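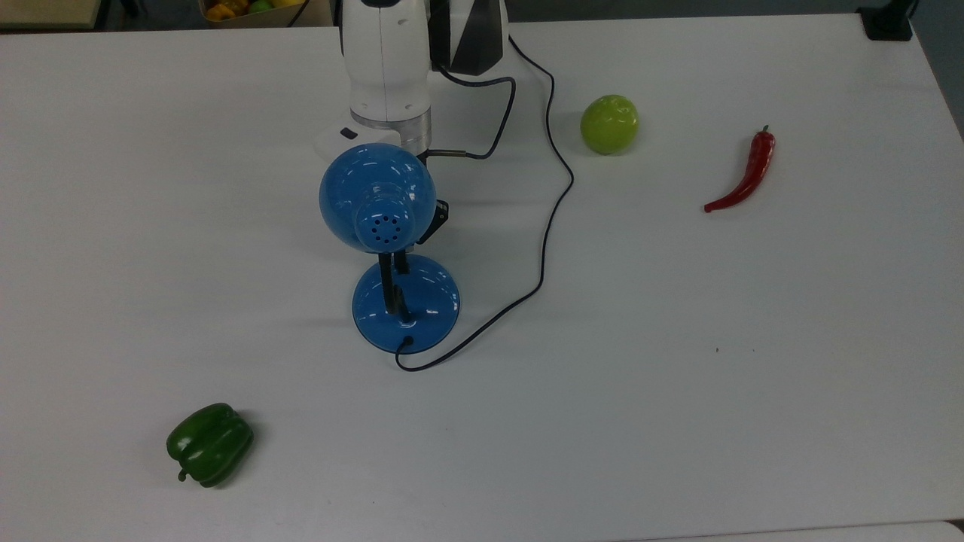
Figure 3. A blue desk lamp with a dome-shaped shade; note the ring of small ventilation holes in the socket housing.

Home Previous Next Contents References Cite

4.2 Where people put the lamp

We had gone into the home visits expecting to talk mostly about brightness, and we had packed our meters accordingly, but the people who let us into their sitting rooms and box rooms wanted to talk about where the lamp went. Of the 33 households that kept an evening diary for us, 31 had moved their reading lamp at least once during the winter, and quite a few had moved it many times over — from the left of the chair to the right, from the desk to the windowsill and back again. One retired schoolteacher in Grinska told Maarja Mägi, over a very generous plate of buns, that she could always tell when December had come by the shadow of her own hand on the crossword.

Lamps with a closed, rounded shade (Figure 3 has one of this sort) were liked for close work such as mending and letter writing, and rather less liked for reading in company. Readers said the light stayed nicely on the page but left the rest of the room gloomy, so that they felt a little shut away from whoever was sitting across from them. Several got round this by turning the shade to the wall and reading by what came back, a habit that Butkienė and Fajardo had already met in their earlier visits in Cillis, and one that we have to admit we took up ourselves while writing this paper.

Heat came up more often than we had expected. People with older bulbs spoke of warm foreheads and of a faint smell of dust on the first cold evening of the year, and they tended to sit further back than they would have liked. Those who had changed to newer bulbs had often kept the old distance all the same, out of nothing more than habit, and when we asked them to draw the lamp closer for a week most were pleased with the result and left it there. We return to this point in Section 5, where the diary entries are set beside the meter readings.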